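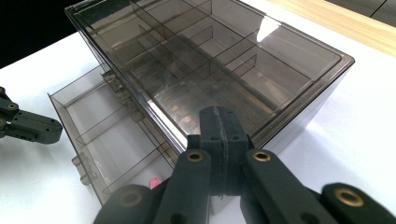
Divided storage box, lid on.

Disc Collection Checkup: my list, with comments
March 11, 2025

I go through my Blu-rays and DVDs every December and then again in early spring, and people keep asking for the list I use, so I finally typed it up. Copy it, change it, scribble all over it!

1. Shelves level and fixed to the wall: OK
The tall one used to lean a little. Two new brackets and it's solid now (I gave it a good shove to be sure).

2. No discs in direct sun: NEEDS WORK
My Savitz box set has faded along the spine. The discs play fine but it makes me sad every time I walk past. Moving it to the hallway this week.

3. Room humidity: OK
The meter said 45 percent. Anything in that neighborhood and I leave it alone.

4. Cases checked for cracked hubs: 2 BAD
Both are the cheap slim kind. If you have to bend a disc to get it out, swap the case. I lost the bonus disc from Dernudberg that way, the one with the long making-of, and I'm still mad about it.

5. Spot check for scratches and cloudy edges: OK
I pull 30 at random and tilt them under the desk lamp. Fingerprints on the Peixoto commentary disc, which were mine. Wiped from the center straight out to the rim with a soft cloth.

6. Play test: ONE FAIL
Trusura freezes right before the train chase, on both players! Cleaned it twice, no change. Looking for a used copy, preferably the first release with the better cover art.

7. Player vents dusted, cords not pinched: OK
Unplug it first, please. There was a fair bit of fluff behind the older player.

8. Digital codes used or written down: SKIPPED
I say I'll do this every time. Next round, really.

9. List matches the shelf: NOT YET
The spreadsheet stops at row 3321, and there's a pile of new stuff on the floor that isn't in it. Also two loaned titles to chase up.

Still open: items 2, 4, 6, 8 and 9. I'll post an update once the Trusura replacement turns up.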